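Plemton Shared Rooms – members' list archive
Message 2238

Subject: Re: what should stay by the folding table?
From: Viorica Atanasov

Dear all,

Thank you, Ignacio, for your message. I answer to the list and not only to you, as I think other people use the table also and may have an opinion.

Ignacio Ruiz-Ortega wrote:
> I went to the room to cut paper for the Petkov exhibition and
> there were crumbs of eraser and glitter all over the table.
> I looked in three cabinets for something to sweep with and
> I found only a very big broom. Could we agree on a few small
> things which always stay near the table? I do not want
> a long list of rules, we had this in February and it was
> not a success.
>
> Also, is it allowed to use the wipes on this table or will
> it become yellow? My mother had a garden table from 1987
> and it became yellow, but maybe this was only the sun.

I agree about the list of rules. I would propose only a short order of work, which everybody can do in nine minutes or less at the end of their time.

1. Take away the big things first. Paper, boxes and tools go back to where you found them. If you have a cable on the table, lift it while you clean under it, because small crumbs like to stay there.

2. Sweep dry. Please do this before any wipe. When glitter or eraser dust becomes wet it makes a gray paste, and then you need five wipes for the work of one. Start at the far end and bring everything toward you, with short strokes. For the side edge, hold the dustpan a little under the table top and push the dirt in.

3. Wipe. For the question of Ignacio: yes, I think you can. I use them on my own white table at home for some years and I do not see a change. One wipe for the top, and the same one for the edges after. Do not scrub on the printed marks from Plostell tape, they need warm water and patience.

4. Leave the brush with the dustpan. They are best kept as a pair, blue bristles and white pan, so that the next person does not need to open three cabinets.
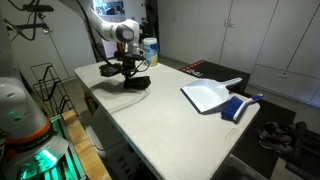 What I would like to change

The wipes are good at the far end, near the wall side, where they are not in the way of your elbows. For the dustpan I am less sure. It has a long handle and it can go past the edge of the table, and I have already caught my sleeve on such a handle once. Maybe a hook inside one of the tall cabinet doors? The Witwood shop sells a stick-on type, but I do not know if it holds the weight. If somebody has tried them, please write.

Shoes can stay on the dark mat, I have no complaint for this – only please not on the table side of it.

With kind greetings,
Viorica

Comments (3)

ignacio_ro: Thank you, this is clear. I can bring a hook and we try it.

Petra: The stick-on hooks fell down in my kitchen after one night. A screw is better, if we are allowed.

dm200: +1 for sweeping before wiping. Glitter should be forbidden anyway.

This site uses cookies to remember your archive settings. Accept | Settings

Contact the list owner | © Plemton Shared Rooms | Back to top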